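La caja de Udurside

Welington Peixoto llegó a Udurside con una maleta y una caja de plástico sin tapa. La habitación 203 tenía una cama, una mesa clara y una ventana que daba al almacén de Drutow. Dejó la maleta en el suelo y la caja sobre la mesa.

La caja había sido de su madre. Ella guardaba allí los botones, después las llaves y, al final, las pastillas. Cuando murió, en junio, los hermanos se repartieron los muebles en una tarde. A Welington le preguntaron qué quería y dijo que la caja. Le dieron también una lámpara, que vendió en la estación.

La primera noche no metió nada en ella. Cenó pan con queso, lavó el cuchillo y se sentó delante.
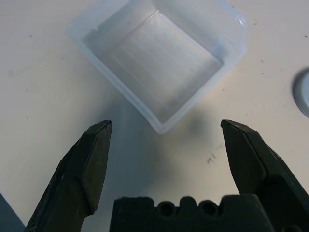
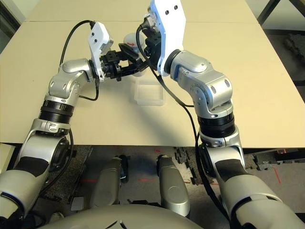 – ¿Qué vas a guardar ahí? – le preguntó Esteban, el vecino, que había subido a pedirle sal.

– Las cosas pequeñas. Lo que se pierde en los bolsillos.

Esteban miró la caja, luego la maleta, y dijo que en el economato las vendían con tapa. Welington contestó que así estaba bien. Le dio la sal en un papel doblado y el otro se fue.

A la mañana siguiente empezó en el almacén. Le entregaron una chapa con su apellido mal escrito y dos llaves, una de la taquilla y otra que no abría nada. El encargado le dijo que la devolviera cuando pudiera. Volvió a las siete, con dolor de espalda, y puso la chapa y las llaves en la caja. Sonaron poco.

Con las semanas fueron entrando un botón de la camisa azul, los billetes del autobús, un lápiz. La caja se quedó siempre en la mesa, del lado de la ventana, y él comía en el otro.

En invierno le escribió su hermana. Quería saber si todavía tenía los botones de la madre, porque estaba arreglando un abrigo. Welington buscó en la caja y encontró solo el suyo. Era oscuro y tenía cuatro agujeros. Lo envolvió en la misma carta, compró un sobre y lo mandó.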